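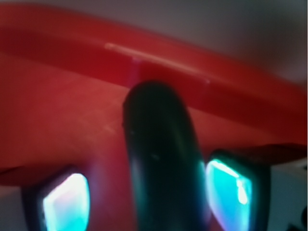 Bassine Cita, coloris cerise : le bord arrondi, vu de près.

Catégorie : Maison > Vaisselle et lavage > Bassines et cuvettes

Dernière mise à jour : vendredi 19 février 2021

Bassine Cita, rouge cerise

Une bassine. Ronde, en plastique, rouge au point qu'on la retrouve sans lunettes au fond d'un garage. Si vous cherchiez un objet connecté, la maison Flurnercombe vous souhaite bonne route.

La Cita sert à laver la salade, à tremper les chaussettes, à transporter les pommes de terre du jardin jusqu'à l'évier. Nous déconseillons de faire les trois le même jour, mais nous ne passerons pas vérifier.

Le bord

Il est épais et arrondi, et c'est pour lui qu'on paie. Les bassines à bord mince coûtent moins cher et scient les doigts dès qu'elles sont pleines. Celui-ci se prend à pleine main, même avec des gants de ménage. Il brille plus que la paroi intérieure, un peu plus mate ; plusieurs clients nous ont écrit pour demander si c'était normal. Oui.

On distingue aussi une fine ligne verticale, plus claire, dans l'épaisseur du rebord. C'est la trace du moule. Elle ne se ponce pas — un monsieur de Wulesgate a essayé, il a maintenant une bassine poncée.

L'intérieur

Avec l'usage, la paroi prend de légères marques claires, surtout si l'on y remue des casseroles. Elles ne partent pas au vinaigre, ni au bicarbonate, ni au mélange des deux, qui mousse beaucoup et ne fait rien d'autre. Éponge douce, savon ordinaire, rinçage.

Caractéristiques

Poids à vide : 438 g
Hauteur : 27 cm
Coloris : rouge cerise (le bleu est épuisé, le vert n'a jamais plu)
Lave-vaisselle : elle n'y entre pas, la question est réglée
Eau bouillante : non
Référence atelier : modèle Vigfúsdóttir, série 85

Le modèle doit son nom à la dessinatrice qui en a tracé le profil. Baldur Eyvindsson, qui l'a repris ensuite, a ajouté quelques millimètres au rebord et en parle encore aux repas de fin d'année.

Disponibilité

Il reste 260 pièces en stock à l'entrepôt. Les bassines voyagent empilées et arrivent parfois emboîtées très fermement. Pour les séparer, un filet d'eau savonneuse entre les deux, puis on tourne. Ne tirez pas à deux personnes, chacune de son côté : la perdante tombe.

Reprise sous quinze jours si l'article n'a pas servi. Une bassine qui sent l'oignon est une bassine qui a servi.

Teinte : le rouge paraît plus sombre dans le creux et tire un peu sur l'orangé en pleine lumière. Les torchons assortis ne sont pas tout à fait assortis, nous le savons.

© Flurnercombe — Contact — Conditions de vente — Haut de page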